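Week Six of the Dough Diaries (and a word about the car)

February 27, 2024

Quick one tonight, back is killing me and the dishwasher is making its noise again.

So. Sourdough. Still at it. Six weeks in and I have made precisely one loaf I'd give to another human being, and I gave it to Yvonne Bickerstaff across the landing, who ate it with soup and said it was "very chewy, in a good way." Taking that. Writing it on the wall.

The starter is fine. Better than fine, it climbed out of the jar on Sunday night and glued the lid to the shelf. I'd moved it on top of the fridge where it's warmer and then forgot how much warmer. Had to chip it off with a butter knife at six in the morning before work. If you are going to put yours up there, use a bigger jar. Or a plate under it. Or both.

What I changed this week

Less water, mainly. I'd been following the recipe in that Whiteley book everybody has, and it wants a really wet dough, and I just can't handle it. It goes up my sleeves. Dropped the water by a few spoonfuls and suddenly I could shape the thing. Not a beautiful shape. A shape.

Also longer in the fridge. I did two nights instead of one, mostly by accident (fell asleep on the couch Friday) and the taste was miles better. Proper sour. The crust had those little blisters on it too, which I've been chasing since the start of January.

And I stopped opening the oven to look. Hardest part by far.

What went wrong anyway

Bottom burned. Again. Not black but close, and I had to saw it off the second loaf. Dennis Wainwright left a comment last week saying to put an empty baking sheet on the rack underneath, and Dennis, I read it, I meant to do it, I forgot. Next time. It's on a sticky note on the oven door now.

Scoring is still a mess as well. I go in too timid and the blade drags, then I panic and go over the same line again and it looks like something chewed it. My sister does hers in one go with a leaf pattern. We don't talk about my sister's bread.

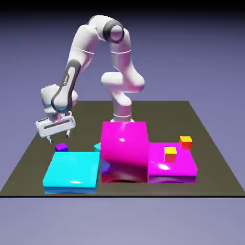 The car

Bad news for those of you following along. The old Sallent failed its inspection on Thursday. Front brakes, one tire, and something underneath that the guy pointed at for a long time with a flashlight while I nodded. The quote came to $1,073, and then he called back an hour later and it was $1,476 with the something underneath included. So that's the weekend away gone. I was going to go look at the sea and eat fries in the wind! Oh well. March maybe. April.

I did think about just selling it. But it starts every single morning, even in that horrible freeze we had, and the heater works, and I know exactly which door you have to slam. You can't put a price on that. Well you can, see above.

Taking the bus this week then. It's OK. Got a lot of reading done, finished the library book I'd renewed three times, and found out the number 96 goes right past the good flour place, so I came home Monday with two huge bags of rye and no free hands and it was raining. Worth it. The paper held, just about.

Other bits

Tomato seeds are in. Too early, I know, I do this every year and they go leggy on the windowsill and I have to apologize to them in May. Couldn't help it.

Tried the Vuletti coffee a few of you reccomended. Nice! Strong. Had a second cup at four in the afternoon and was awake till two reorganizing the spice drawer, so now the cumin is somewhere sensible and I can't find it.

No knitting progress. The blue sweater still has one arm. I picked it up, looked at it, put it down. The second sleeve is the same as the first sleeve, that's the whole trouble with it, I've already done it once.

Next week I want to try a loaf with half rye, and maybe walnuts if they're not a stupid price. If anyone has done a half rye that didnt come out like a doorstop please tell me your timings, I'm guessing a shorter rise but I really am guessing.

Right, dishwasher has stopped mid cycle. Going to go kick it.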